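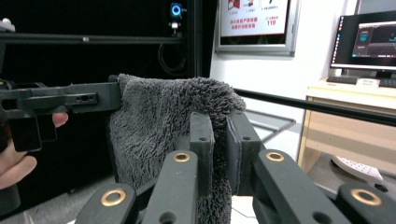 Dark grey towel, the thick one, during folding.

From: Lambros Liapis
To: Rivthorpe Household Linen list
Date: May 11, 2019
Subject: Re: Grey towels going flat and stiff

Dear Pierina, dear all,

Thank you for your message and for the many details in it. I keep your text below and I answer between the parts, as we do usually on this list. Please excuse my English where it is heavy, I have read the letter two times before sending but some mistakes stay always.

Pierina Sanna wrote:
> I bought a set of dark grey towels for the guest rooms in September
> and for the first weeks they were lovely, very thick. Now the pile
> lies down flat and they feel like cardboard when they come from the
> line. I wash at 60 with the normal powder and a full cap of softener.
> Is it the towel or is it me?

I think it is neither the towel nor you, it is the softener. On a long pile it makes a film, and with every wash the film becomes a little more. The towel feels soft to the hand for one or two weeks and after this it does not drink the water any more. I made the same mistake in our small guest house with a whole shelf of towels, and my wife has still not forgotten it.

What I do now is very simple. I wash them two times without softener, at 40 degrees, and I use half of the powder which is written on the box. In the second wash I put a glass of white vinegar in the drawer. The smell is gone when the towel is dry. Your towels will not become new from this, but the hand feels a difference already after the first time.

One more question to you: is there a small label sewn in the side, and what does it say? If they are microfibre and not cotton, then 60 degrees every week is too much, and the softener is even worse for them. The two kinds look very similar when they are dark and shaggy. I would look at the label before anything else.

> The second problem is the fluff. Everything in the machine is covered
> with it, and my white pillowcases look as if a cat has slept on them.

Dark and white separately, always, also when the dark ones are old. And not together with anything that has a zip, it pulls the pile out. I shake each towel hard out of the window before it goes in the machine and again when it comes out. Wojciech Brzozowska wrote in an older message that he turns the drum by hand with an empty wash after every dark load and wipes the rubber with a wet cloth. I tried this and there is a surprising quantity of fluff in the rubber, so I do it too now, not after every load but when I remember.

> And then how do you fold them? Mine fall over on the shelf. Ermanno
> says to roll them, but rolled they take all my space.

With respect to Ermanno Cirillo, I do not roll. A roll is nice for the photograph in the brochure, but the thick towels open again by themselves and then they are on the floor. I fold as follows.

1. Clear a table. I prefer a smooth and white one for dark towels, because the fluff shows and I can wipe it away before the next towel comes. On a wooden table with open grain it stays in the wood.

2. Take the towel by the edge and let it hang. Give it one good shake downwards. The pile stands up again and the weight pulls the crooked side straight. If you put it down directly from the basket, the fold will be crooked also.

3. Lay it down and fold it lengthways in three, not in two. With such a thick pile the fold in the middle makes a high round back, and two halves slide one on the other. Thirds hold better. Do not press it flat with the hands, you only push the pile down again.

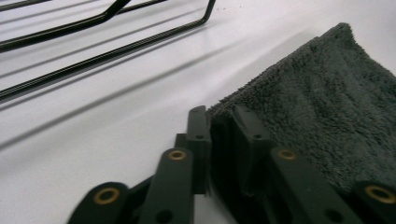 4. Bring the short ends to the middle and close it like a book. The round side goes to the front of the shelf and the loose ends to the wall. In this way you see only one soft edge, and you can take the top towel without pulling the others.

About the shelf itself: I have changed from closed cupboards to black wire racks, and I am content with them. The air comes from under and the towels do not take the smell of the wood. But there is one disadvantage, the thin rods leave lines in the lowest towel when the pile is high. I put a piece of cotton sheet under it. Mine is a Rolness rack, which I bought second hand from the Orlandini shop when they closed, so I can not say if one still finds it. Sombat Kongkaew has the Brivano one and he told me the rods are closer together, perhaps he can write to the list how it is with heavy towels.

> Last thing, do you iron them?

No, never! Also no hot dryer. If it rains the whole week I give them 15 minutes in the dryer on the cold programme, only for the pile, and then they hang in the corridor until the evening.

I would be glad to hear how the washing with vinegar goes, and what is on the label. If they are still stiff after the second time, then I think the water in your place is very hard and we must speak about this separately - I have some notes on it from a neighbour, but they are in Greek and I need a quiet evening to translate them.

With kind regards from a windy morning,
Lambros

PS. To Wojciech: the parcel with the pillowcases has arrived, thank you. The buttons are on the wrong side but I will keep them.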